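Wearable capture rigs: which rules apply to the floor area?
12 replies · 373 views

cpastor
We are writing a site procedure for hand-held gripper collection with a harness-mounted rig. The draft borrows most of its housekeeping section from our fixed-cell procedure, which assumes a fenced area and a standing operator outside it. Neither holds when the operator wears the equipment. Has anyone settled on wording for cables, loose items and start-of-take checks?

emacmathuna_c
At Vetbridge we split it in two. Section A covers the person: harness straps, buckles, anything clamped near the forearm. Section B covers the floor within reach of the operator. A take does not start until both are signed. Floor cables go along a wall or under a cover. Power adapters count as cables.

dmajor
Section B is the one people skip. Ours says much the same and I still get head-view recordings like the one below. 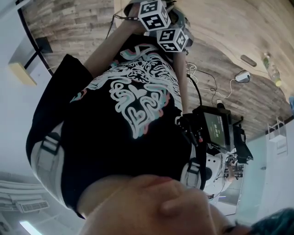 Head view, inverted. Marker cubes at top, display at 00:00, cables and adapter on the planks.

dmajor
Straps are over the shirt and both cubes are on the gripper, so I have no complaint about those. The cable tangle and the bottle lying on its side would each fail our checklist. Our rule is no drink containers on the floor, capped or otherwise.
3 likes

Illow_rigs
Disagree on severity. A bottle on its side is a housekeeping note. A cable tangle is a stop. If you grade them the same, operators learn to ignore the list. We went from 268 recorded findings to 238 after an October rewrite, and most of the drop was duplicate minor items. The stops did not move.

dmajor
A bottle rolls. Someone looking at a gripper is not looking at their feet. I would keep it as a stop.

ecostello
I would also separate trip hazards from data quality. Marker visibility belongs in the capture protocol – if it sits in the safety checklist, a bad marker view blocks a take for the wrong reason and gets logged as a safety finding. Ask me how long it took to clean that up.

cpastor
Agreed on separating them. Proposed text:

"Before each take, the floor within 800 mm of the operator's planned path shall be free of cables, adapters and loose objects. Cables that must cross the path shall be covered."

Illow_rigs
Fine, except "planned path". Ours never follow it. Use the marked work area.

emacmathuna_c
Seconded. And say who checks. The wearer should not sign Section B alone.

cpastor
Changed both. Revised draft dated August 7, 2025 is in the files tab. The bottle question is still open.
2 likes · 5 shares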